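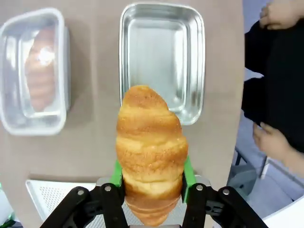
Golden-brown croissant with a sugared top.

Section 3: Setting up the Wistel counter scale and label printer

I'm Aisyah Wattimena and I wrote this guide after setting up the Wistel in our own shop, twice, the first time badly. I'm assuming you've unpacked it, found the power lead (it's under the cardboard tray, not in the bag with the feet) and read the safety sheet.

3.1 Levelling

1. Put the scale where it's going to live. Mine moved three times in the first week and I had to level it again every time.
2. Screw in all the feet, fully, then back each one out half a turn.
3. Look at the bubble at the rear left. Turn the feet until it sits inside the ring.
4. Press down gently on each corner. If it rocks, go back to step 3.

Caution: never lift the scale by its weighing plate. The plate comes off in your hand and the rest of it doesn't.

3.2 First switch-on and check weight

1. Plug in, hold the power key until you hear two beeps, and leave it alone for a few minutes while it warms up.
2. Press ZERO with nothing on the plate.
3. Place the 200 g check weight in the middle. The display should read 200. If it doesn't, hold CAL until it flashes, take the weight off, wait for the dashes and put it back on.

Note: the top limit is 4000 g and that includes whatever you're weighing things in. Go over it and you'll get a row of Es, which clear once you've taken the load off and pressed ZERO.

3.3 Storing your container weights

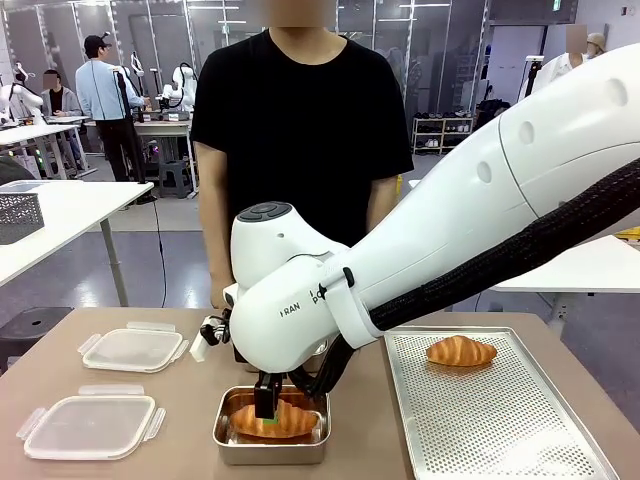 The tare memory is the bit I'd miss most if I had to go back to our old scale. You weigh each empty container once, give it a key, and from then on the scale knocks that weight off for you. Start with whatever you use all day long. A small rectangular steel container like the one the croissant is in would go on T1 at our place, and the big mixing bowls can wait until you've got the hang of it.

1. Press ZERO.
2. Put the empty container on the plate. Clean and dry, please, crumbs count!
3. Hold TARE and press the key you want, T1 to T9.
4. Wait for the long beep before you lift it off. 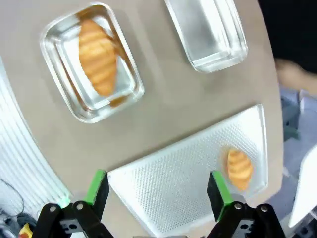

Croissant in a clear glass dish, with a second glass dish and a white textured tray.

Glass is where I slipped up. I'd stored one baking dish and cheerfully used the same key for another that looked its twin, and every label that morning was wrong by the same amount. Give each dish its own key, or stick to one dish.

3.4 Loading the labels

1. Slide the side door back and lift the green lever.
2. Drop the roll in with the labels facing up. It takes 47 mm rolls only. Wider ones will go in if you push, and then they won't come out.
3. Feed the end under the bar, lower the lever and press FEED once.
4. Tear off the blank and shut the door.

Note: if the print is faint on one side, the roll isn't pushed right home.

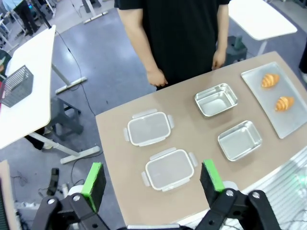

Lidded plastic containers and empty steel trays.

With lidded containers, store the weight with the lid on if you're going to label them closed. Stick the label on before they go in the fridge, as it won't hold on a damp lid.

3.5 Connecting to Pladport

1. On the scale, go to MENU, then LINK.
2. Open Pladport on your tablet and choose Add scale.
3. Type in the code from the scale's display. It runs out quickly, so have the tablet awake first.
4. Press SEND ITEMS and leave both switched on until the bar fills.

We've got 121 items on ours and the list goes across in one go. If it stops halfway, look for an item name with an ampersand in it. Viorica Petkov found that one for me after I'd spent a whole evening blaming the wi-fi. Change it to "and", send again, and print one test label before you open up.

Price changes and use-by dates are in Section 4.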